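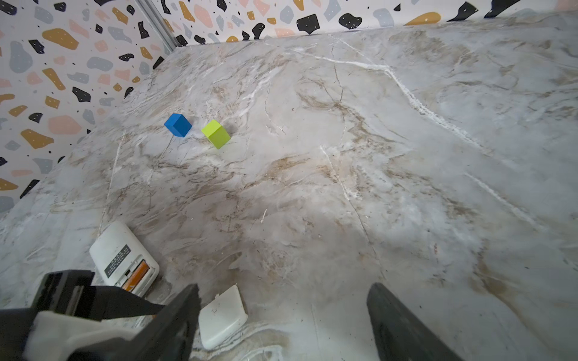
No. 15

Two patterns in one small space is usually one too many. I have been comparing surface finishes since February, and this entry covers the pairing of a marble-patterned top with terrazzo-patterned walls.

The top has a pale gray and off-white ground with veining in beige, taupe and two browns. One long white vein runs diagonally and does most of the work. Large veins like this set a direction for the whole surface, so decide on the orientation before anything is cut or stuck down. A few faint scratches show among the dark speckles, and the busy ground hides them well. On a plain white top they would be the first thing you noticed.

The walls use black, mustard yellow, peach-pink and slate gray chips on white. The chips on the left wall are large and closely spaced. I would go one size smaller next to a veined top. The silver strip in the corner is a sensible detail. Matching irregular chips across an inside corner is slow work, and a metal strip removes the need.

Glare is the weak point. Toward the right the marble pattern is nearly washed out, and a small pale object put down there would be hard to pick out. The blue cube has no such problem where it sits. Saturated colors read clearly against either pattern.

Samples on my own shelf for the next comparison:

Bastari, matte, pale gray, 40 cm square
Fivton, satin, beige vein, same size
Jatero, small-chip terrazzo, offcut

The Sosa sheet is still on order. I will add it to the table in No. 16 if it arrives flat.

Posted March 13, 2019
Filed under: surfaces, finishes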